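Reading a ship manifest when the name is wrong

The surname in our family is Lapointe, but the index for the crossing has it as "Lapoint," "La Pante" and, in one database, "Sapointe." All of these point to the same line on the same page. The capital L in that clerk's hand has a closed upper loop, and an indexer working quickly will take it for an S. I now search by first name, age and port, and leave the surname box blank.

The entry I wanted was on the second sheet of the list, line 11. The columns are the usual ones: name, age, sex, occupation, last residence, destination. Last residence is given as Pravomitz. I had seen that place name once before, in the margin of a burial register, and had read it as a person.
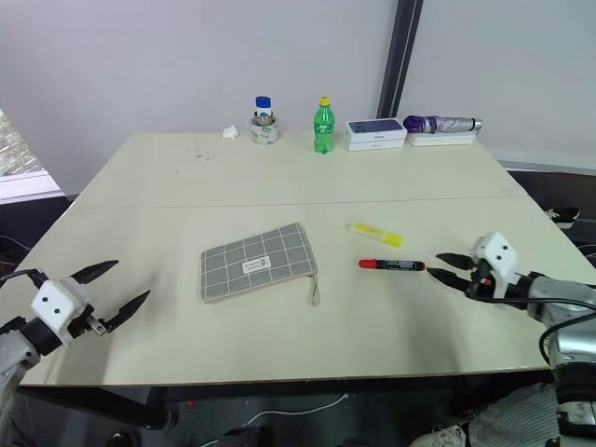 Ages on these lists should be treated as soft. The man on line 11 gives his age as 30. His marriage record, made in November of the same year, gives 28, and the burial register works out to a third figure. I record all of them with the source next to each and do not average. If a birth record appears, the others stay in the file anyway, since they show which documents he supplied himself and which were filled in by someone else.

Rezaul Bhuiyan, who has spent more time with port records than I have, pointed out that the small numbers penciled above some occupations were added later, when a person applied for citizenship and the clerk went back to check the arrival. There are two such notes on this sheet. One is above our line. It gave me a certificate number, and the number gave me the court.

The court file has been filmed, but the film is dark along the inner margin. I asked for a rescan of the two pages that matter. What came back was better, though the witness signatures are still partly lost in the fold. 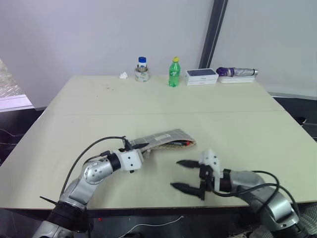
One witness is clearly a Zoton. The other begins with "Rak" and runs into the fold. There was a Rakolthorpe household on the same street in the census, so that is my working reading, marked as a guess in my notes.

Traian Cârstea wrote to ask whether the destination column names a relative. It does, but only as "cousin," with a street and no house number. The city directory for that year lists roughly a page of names for the street. I have gone through the first half and will post the rest of the list when I finish it.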